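Küchenwissen > Anleitungen > Fermentieren > Roleck Gärtopf einrichten

Suchbegriff eingeben … Suchen

Teil 3: Der erste Ansatz

So, der Topf ist ausgepackt, gespült und steht bei euch in der Küche. Jetzt kommt endlich Kohl ins Spiel! Ich schreibe das so auf, wie ich es selbst mit meinem Roleck mache, also mit ein paar Umwegen, die in der beiliegenden Faltanleitung fehlen. Die ist für meinen Geschmack etwas arg knapp geraten. 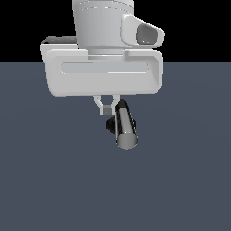
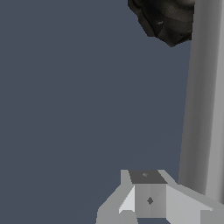
Ihr braucht für den ersten Ansatz 2000 g Weißkohl (geputzt gewogen, also ohne Strunk und äußere Blätter), Salz ohne Jod und Rieselhilfe, eine große Schüssel, die beiden Beschwerungssteine und abgekochtes, wieder kaltes Wasser für die Rinne. Hebt zwei schöne Außenblätter auf, die kommen später obendrauf.

1. Den Kohl fein hobeln. Ich nehme dafür den Hobel von Ospina auf der zweitdünnsten Stufe, ein scharfes Messer tut es genauso, dauert halt länger.

2. 40 g Salz über den Kohl streuen und alles mit den Händen kneten, bis unten in der Schüssel ordentlich Lake steht. Bei mir sind das gut zehn Minuten (ja, das geht in die Unterarme). Wenn der Kohl sehr trocken ist, lasst ihn zwischendurch eine Viertelstunde stehen und knetet dann weiter.

3. Gewürze untermischen, wenn ihr welche mögt. Kümmel und Wacholder sind der Klassiker, ich gebe inzwischen lieber Senfkörner und ein Stück Apfel dazu.

4. Den Kohl in Schichten in den Topf füllen und jede Schicht mit der Faust festdrücken. Zwischen den Schichten soll keine Luft bleiben.

5. Die Außenblätter auflegen, dann die beiden Steine. Die Lake muss jetzt über den Steinen stehen, und zwar einen Fingerbreit.

Hinweis: Reicht die Lake nicht, rührt ihr 15 g Salz in einen Liter abgekochtes Wasser und gießt damit auf. Bitte kein pures Leitungswasser nehmen, das habe ich einmal gemacht und der halbe Ansatz wurde matschig.

6. Deckel aufsetzen und die Rinne mit Wasser füllen. Ab jetzt blubbert es irgendwann, meistens am zweiten Tag, und das ist ein richtig schönes Geräusch!

Achtung: Den Topf höchstens zu vier Fünfteln füllen. In den ersten Tagen steigt die Lake kräftig, und wer zu voll macht, wischt nachts die Arbeitsplatte. Ein tiefer Teller drunter schadet nie.

7. Fünf bis sieben Tage in der Küche stehen lassen, danach kühler stellen, Keller oder Speisekammer, so um die 15 Grad. Probieren könnt ihr nach vier Wochen. Meiner vom Oktober stand am Ende sechs Wochen und war mir genau sauer genug.

Achtung: Die Rinne darf nie trockenfallen. Schaut alle paar Tage nach und füllt auf, im Winter neben der Heizung auch öfter.

Hinweis zu Kahmhaut und Schimmel: Ein dünner, weißlicher Belag auf der Lake ist meistens Kahmhefe, den schöpfe ich ab und wasche die Steine. Wird es pelzig oder bunt oder riecht es faulig, dann kommt alles weg, auch wenn es weh tut.

Wer nur den kleinen Topf hat, nimmt 900 g Kohl und 18 g Salz, der Rest bleibt gleich. Ersatzsteine gibt es bei Lenbridge unter der Bestellnummer 3637, die passen in beide Größen. Wie ihr das fertige Kraut in Gläser umfüllt und was ihr mit der übrigen Lake anstellt (Salatsoße!), steht in Teil 4.

Kontakt | Impressum | © Lenbridge 2023 | Nach oben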